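Tile, Tea and the Long Way Home: An Afternoon with Remzi Akyol

I got to Remzi Akyol's place twenty minutes early and he was already out on the front step, waving me in with a slice of toast. "You found it!" he said. "Most people end up at the car wash." I did not tell him that I had, in fact, just come from the car wash.

If you've spent any time in the older part of town, you've walked on his work. The bakery floor with the little blue border, that's him. The entry hall at the library annex, also him. He's been laying tile since he was a teenager, and when he quit taking big jobs this June he started teaching people like me, who own one trowel and have ruined a bathroom with it.

We sat in his kitchen, which has the plainest floor you can imagine. I'd expected something fancy, and I said so.

"My wife picked it," he said. "She told me, you look at patterns all day, in here you look at your soup." He thought that was pretty funny. Then he got down on one knee (he's quick about it, much quicker than I am) and ran his thumb along a joint. "A plain floor is harder. With a pattern, the eye is busy. With a plain one you see everything I did wrong."

So what did he do wrong? He pointed at a spot by the stove. I stared at it for a good while and saw nothing at all. He seemed pleased.

Remzi learned the trade from Gerardo Ferraro, who ran a two-man shop called Misance and sounds like he was a terror. "Gerardo would not let me touch a tile for 4 months," Remzi told me. "I mixed. I carried. I washed buckets. I was so angry, I went home and complained to my mother every night. Then one morning he hands me a box and walks away." The first floor he did alone was a laundry room. He laid it in an afternoon, and Gerardo had him pull it all up the next day.

Was it bad?

"It was terrible! The lines walked off to the left like they had somewhere to go."

Lines are what he really wanted to talk about, and I was happy to let him. He has strong feelings on grout color. White, he says, is for people who never cook. Dark gray on a light tile makes a room look like graph paper. What he likes is something a little warm and close to the tile, so the joint is there if you look for it and mostly keeps quiet if you don't. He got going on this for so long that the tea went cold and he had to make another pot.
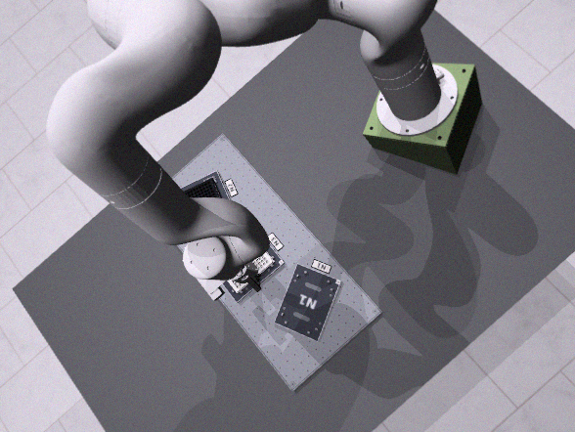 Pale tile with thin, pinkish-brown joints.

I asked him about the width. Everybody in the online groups argues about width, and I'd come with my own opinion, which I'd gotten from a video. He let me get all the way through it before he answered.

"Thin is beautiful if your tiles are all the same size," he said. "Cheap tiles are not the same size. So people buy the cheap tile, they want the thin line, and then they call me crying."

He used to buy a lot of his stock from a supplier called Lenumach, and he'd open boxes right there in the yard and stack the tiles against each other to check the edges. They hated him for it. One of the guys at the counter, Raghavendra Thampi, finally asked to be shown what he was looking for, and the two of them have been friends ever since. They go fishing. Neither one is any good at it, according to both of them (I called Raghavendra later to check, and he agreed right away).

The classes happen in Remzi's garage, 5 students at a time, and I sat in on the end of one after we'd finished talking. Indira Devadiga, who was there to learn enough to redo her mother's porch, had been setting the same square of floor over and over since lunch. "He keeps saying 'nice' and then he hands me the pry bar," she told me. She was laughing, but she did look tired.

I asked Remzi if he was doing to her what Gerardo did to him.

"No, no. I let her touch the tile on the first day," he said. He seemed a little hurt, so I dropped it. Later on, while he was rinsing sponges, he came back to it on his own. He said Gerardo never once told him a floor was good. He'd just stop talking and walk across it, back and forth, in his socks. "When he took off the shoes, I knew."

Before I left I showed him a picture of my bathroom. He looked at it, zoomed in on the corner by the tub, and handed me back my phone.

"Come on the next class," he said. "Bring lunch."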